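How to register to vote when you've just moved to Flillville

Short version, town election is in June and the deadline sneaks up.

1. Get the form. Town hall, window 4. Closes at noon.

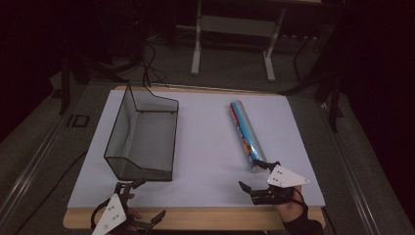
2. Fill in your NEW address — no PO boxes. Sign in ink. I forgot to sign mine, had to go back.

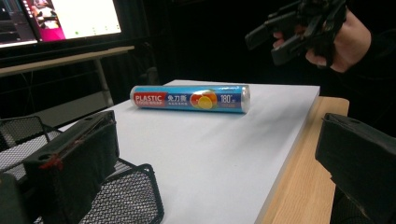

3. Hand it in with proof of adress. A lease or power bill is fine. 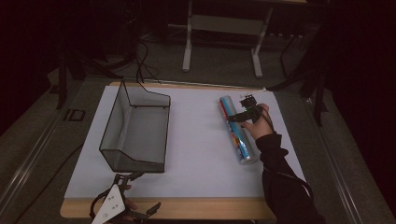

Card comes by mail. No card? Call Brenda Bellamy in the clerks office, extension 82.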